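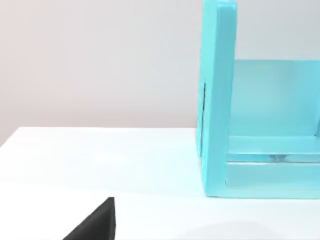

Issue 5, page 151

Review: Tramitz Bench Rules for Simulated Cells

Tramitz sells this as a rule set with a checker. You load a simulated cell, the checker reads it, and you get a list of what breaks the rules. We ran it on our turquoise stand cell, which has a white table, a plain gray wall and one black gripper.

The rules on clearance are the best part. They ask for open table between the finger and the fixture at the start pose, and they say how to measure it: from the fingertip to the nearest face of the stand, never from the wrist. Our older Mikuš guide left that open, and two people could get two answers.

The section on narrow features is also good. Any slot or channel in a fixture must have its own collision shape. Our stand has a thin slit in the side panel and a groove along the base, and we had covered both with one plain box. The checker flagged it on the first run. Fixing it took most of an afternoon.

Lighting is weaker. The rules want soft shadows and a matte table but give no limits, so a pale fixture on a white surface passes every time. Muvstead at least sets a contrast value.

Reports are long. Ours had 1,997 lines, and 200 of them repeated the same warning about units. You can't filter by rule, only by file.

A license for one bench covers the checker and updates until May. Tostico users will need to convert their files first, and the converter is sold separately.

We will keep using it for clearance and collision shapes. For lighting we are staying with Muvstead.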